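Ticket : décalage des légendes dans le fonds photographique de la salle Pinus
Produit : Listell, module Catalogue
Hébergement : Chareonsuk
Priorité : normale
État : résolu, sous surveillance
Ouvert en : janvier

Description initiale

Depuis la dernière importation, les légendes affichées sous les photographies du fonds « Salle Pinus – construction et inauguration » ne correspondent plus aux clichés. La vue de la pose de la charpente porte la légende du banquet d'ouverture. Celle du banquet porte la légende du défilé. La liste des personnes citées « de gauche à droite » apparaît sous une vue de façade où ne figure personne.

Le fonds compte plus de 400 notices. Le début de la série est correct. Le décalage est constant à partir d'un certain point et se poursuit jusqu'à la fin.

Les cotes imprimées au dos des tirages sont exactes, vérification faite sur les originaux. Les fichiers numérisés n'ont pas été renommés de notre côté.

Environnement

Import par fichier CSV, séparateur point-virgule, encodage UTF-8.
Images en TIFF, une prise pour le recto et une pour le verso.
Appariement recto/verso : automatique, par ordre de nom de fichier.
Sauvegarde : Drisar, tous les soirs.
Affichage public actif pendant toute la durée de l'incident.

Première réponse du support

Merci de préciser la cote de la première notice fautive et de joindre le journal d'import complet. Ne pas relancer d'import avant analyse : un second passage écraserait la table de correspondance.

Complément du demandeur

La première notice fautive se trouve dans le lot 34, à la dixième position. Les lots précédents sont corrects. Le journal ne contient aucune erreur, seulement un avertissement relatif à une légende jugée trop longue. Il s'agit du texte de l'inauguration, qui énumère les membres du comité de construction, les deux entrepreneurs et la fanfare. Ce texte a été recopié tel quel depuis le bulletin municipal, retours à la ligne compris.

Analyse

10 h : récupération du CSV et du journal. L'avertissement sur la longueur est sans effet. La légende est acceptée en entier et les retours à la ligne sont correctement protégés par des guillemets.

10 h 10 : comparaison du nombre de lignes du CSV et du nombre de notices créées. Les deux valeurs sont identiques. Hypothèse d'une ligne coupée en deux : écartée.

10 h 30 : contrôle des images. Le lot 34 contient un recto sans verso. Le tirage concerné est collé sur carton et n'a donc pas été retourné lors de la numérisation. L'appariement automatique a pris le recto suivant pour le verso manquant, puis a continué avec une image de décalage jusqu'à la fin de la série.

10 h 34 : reproduction sur l'instance de test avec un lot réduit. Même résultat à chaque essai.

Cause

Listell apparie les prises deux à deux sans lire le suffixe du nom de fichier (R ou V) quand l'option « ordre strict » est cochée. Cette option est active par défaut sur les instances migrées depuis l'ancienne version. Un verso absent n'est alors pas détecté.

Le comportement est documenté dans la notice d'administration mais l'interface d'import n'en dit rien. Une demande d'évolution a été enregistrée séparément.

Procédure de correction

1. Suspendre l'affichage public du fonds (Catalogue, Diffusion, Masquer la série).

2. Restaurer depuis Drisar la table de correspondance antérieure à l'import. Ne restaurer que cette table. Les légendes saisies à la main depuis lors sont stockées ailleurs et doivent être conservées.

3. Décocher « ordre strict » dans les paramètres d'import et enregistrer.

4. Relancer l'appariement à partir du lot 34. Les lots antérieurs n'ont pas à être traités.

5. Pour le tirage collé sur carton, créer une notice à prise unique et renseigner le champ « Verso » avec la mention « non accessible ».

6. Vider le cache des vignettes. Sur l'hébergement Chareonsuk, l'opération se fait depuis le panneau de l'hébergeur – le bouton présent dans Listell ne vide que le cache local.

7. Contrôler par sondage 30 notices réparties sur la série, dont obligatoirement la pose de la première pierre, la charpente, l'inauguration et le premier bal.

Retour du demandeur

Étapes 1 à 5 effectuées sans difficulté. À l'étape 6, les anciennes vignettes sont restées visibles sur un poste. Le navigateur conservait sa propre copie ; un rechargement forcé a suffi.

Sondage effectué. Toutes les légendes contrôlées correspondent au cliché. La liste « de gauche à droite » est de nouveau sous la photographie de l'inauguration. Une erreur subsiste dans une légende du fonds : le nom de l'architecte y est orthographié de deux façons. Elle figure déjà dans le bulletin d'origine et ne relève pas du présent ticket.

Question annexe : la sous-série consacrée à l'agrandissement de la salle (vestiaire, réserve, scène) a été importée le même jour. Faut-il la reprendre ?

Réponse du support

Non. Tous les rectos de cette sous-série ont leur verso. L'appariement y est juste malgré l'option. Il est toutefois conseillé d'y faire un court sondage après le vidage du cache.

Pièces jointes 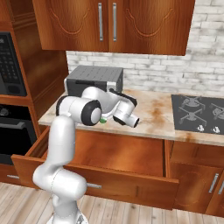
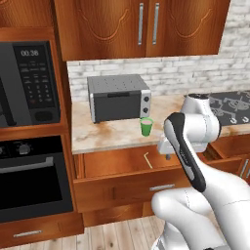
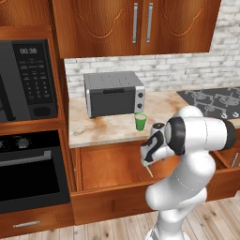

Suivi

Affichage public rétabli. L'option « ordre strict » reste décochée sur l'instance. Elle peut se réactiver lors d'une mise à jour majeure : à vérifier avant le prochain import.

Le ticket reste en surveillance jusqu'à l'import des affiches de bal et des programmes de théâtre, dont plusieurs sont également montés sur carton.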